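The Long Way to Market

When I first went to see Davoud Parsa, I had in my bag a list of sensible questions about share prices and placing discounts, and I don't think I asked more than a couple of them. He had made soup, for one thing. For another, he had decided that the only way to understand how a small food company sells shares to the public is to start with the lentils, and so we started with the lentils, and it was getting on for three in the afternoon before either of us said the word 'prospectus'.

Coline, the company he began in a rented unit on the edge of Landdale, makes chilled soups, grain salads and a line of dressings that people either love or find a bit sharp. It is a modest business by the standards of anyone who works in the City, and a very large one by the standards of anyone who remembers it as a stall. In July it sold its first shares to outside investors, raising enough to pay for a second kitchen and to clear a bank loan that had been hanging over the place for longer than Parsa likes to admit. The shares went out at 263 pence each. He can tell you what he was eating when the price was settled (a cheese roll, in the car park, in the rain).

I have always had a soft spot for companies like this one. The big listings get the bells and the photographs, and fair enough, but there is something about watching a firm of modest size work out what it is worth that tells you a good deal more about how money and work fit together. A big company hires people to have its doubts for it. At Coline the doubts were all had in one room, generally over lunch.

The first doubt was whether to do it at all. Parsa had been turned down by two lenders in the spring, politely in one case, and had an offer from a larger rival, Julham, which wanted to buy the lot and move production north. It was a decent offer. He slept on it for most of a week, which is to say he didn't sleep, and then rang the small broking house of Agbenyega to ask what the other road might look like. The other road, they told him, would be slow, dear and rather public. He would have to open his books. He would have to explain, to strangers, why the dressings made less money than the soups and why he kept making them.

"I said because I like them," he told me, ladling. "And there was a bit of a silence on the line, and then the fellow said we might want to work on that."

They did work on it. The answer that went into the document, after many drafts, was that the dressings bring shoppers to the brand who then go on to buy the rest, and the nice thing is that this proved to be true once somebody sat down with the sales figures. Parsa is still a little tickled by it. He had been running the line on affection for years and had been right all along without a scrap of evidence.

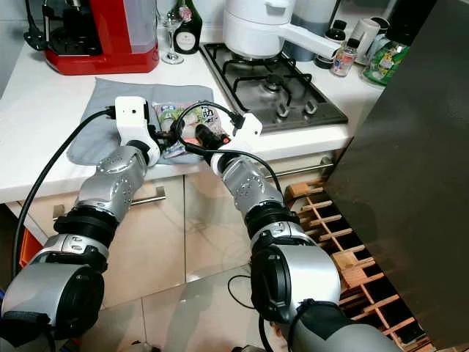
Margit, on the investors' side of the table, remembers those weeks rather differently, and told me on the telephone that she had very nearly walked away. The figures were tidy enough, she said, but so much of the firm seemed to live inside one man's head that she couldn't see what she would be buying if he fell off a ladder. What brought her round was a second visit, when Parsa was away with a bad back and the meeting went ahead without him, and the people left to run it answered everything she asked. She put in for a small holding and was given rather less than she wanted.

I passed this on to Parsa, who was delighted and slightly hurt, in that order. He hadn't known that his bad back had done so much for the company.

There were 60 meetings in all, crammed into a fortnight, and he talks about them as other people talk about a walking holiday that went on too long. Most were in hired rooms with the blinds down. In the mornings he would be asked about the cost of chickpeas and in the afternoons about the cost of debt, and by the second week he had started giving the chickpea answer to the debt question and finding that people wrote it down just the same. One fund manager wanted only to talk about packaging. Another had plainly mixed him up with a dog food firm and was too far in to turn back, so the pair of them carried on as best they could.

When the book closed there were 706 holders on the register, a good many of them customers and quite a few of them staff, for whom a slice had been set aside at the same price. That part of it matters to him more than anything else in the whole business, and he went back to it several times while the soup went cold. The woman who runs the early shift bought hers with money she had put by for a new boiler. He tried to talk her out of it. She told him, kindly, that it was none of his affair.

Since then the shares have done what young shares do, up a bit and down a bit, and Parsa has tried not to look. He lasted until the second morning. Now he allows himself one peek after lunch, and says his mood for the afternoon has nothing to do with it, and his colleagues say otherwise. The first set of results as a listed company comes out on Fri 18 August, and he has already written what he wants to say and had most of it taken out again by the lawyers.

What he finds hardest, he told me as he walked me to my car, is the quiet. Before the sale he could tell anybody anything – a good week, a lost order, a new recipe that had come out the colour of a pond. Now there are rules about who hears what and when, and they are good rules, and he keeps to them. But he is a man who likes to chat, and it has been a long summer. He misses being able to grumble to the postman.

The second kitchen should be fitted out by the spring. There will be more soup, certainly, and a bigger cold store, and a proper canteen at last with a window in it. The dressings are staying. He has had it put in the minutes.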